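Search the forum
Advanced search
New posts

Grornico hand-held gripper kit, worth it for a small shop?

mtodorova
Dec 14, 2022
We're looking at the Grornico kit for recording manipulation demos. Two hand-held grippers, marker cubes, head mount, software license for a year. The quote through Harnham came in at $2000. Has anyone here used it for more than a trial? I care about tracking and about how long a person can work with the things in their hands. The sales page says up to 1000 demos per week for a pair of operators and I don't believe it.

v_kofler
We bought one in April. Short version: tracking is good, ergonomics are fair, the software is poor.

The cubes sit under the fingers, so they stay in view of the head camera most of the time if the operator works on a flat table. Paper handling is where we use it most. Large sheets, thin sticks, cut plants, anything light that a normal arm setup tends to push around.
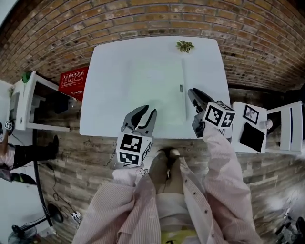

The first thing I would check is the work height. If the table is too high the operator raises the elbows and gets tired fast, and the cubes start to tilt away from the camera. We lowered ours and dropped far fewer recordings after that. The second thing is glare. A glossy white top under a strong lamp will wash out the marker edges. Matte is better.

As for 1000 a week, no. Our best week was 182 usable ones, with long tasks. Short pick and place would go faster.

lesego.nel
182 sounds low to me. We run the same kit and get well past that, but our tasks are maybe ten seconds each. Were you throwing out everything with a tracking gap? The default filter is too strict. There's a setting for max gap length under Export, and it ships at the lowest value.

v_kofler
Yes, we left it at default. I tried raising it once and got jumps in the wrist path, so I put it back. I would rather lose the recording.

lesego.nel
The jumps are a calibration problem. Redo the cube calibration with the fingers fully open and again fully closed. The manual only tells you to do it open.

songul_a
Disagree on ergonomics being fair. I have small hands and the trigger reach is bad. After half an hour my index finger hurts. I asked support for a shorter trigger and they said it was planned. We went with the Prins set instead. Heavier, but the grip is adjustable.

mtodorova
Thanks. Does the Prins set use printed markers too?

songul_a
Yes, same idea, bigger cubes. They bump into things in tight spaces. On an open table it doesn't matter.

v_kofler
Bigger cubes would be a no for us, we work inside drawers a lot.

s_setiawan
Ask Harnham about the license before you sign. Ours stopped exporting the day it expired, including old sessions we hadn't converted yet. Export everything to the open format as you go.

lesego.nel
+1 to that. Same thing happened here.

mtodorova
Good to know, that wasn't in the quote. I'll ask for a two-week loaner and try the calibration both ways. Will post numbers.

Related threads
Hurndale wrist mount, cracked housing
Prins grip set: replacement springs
Printing your own marker cubes, which paper?
Head camera slipping during long sessions
Grornico export fails on large sessions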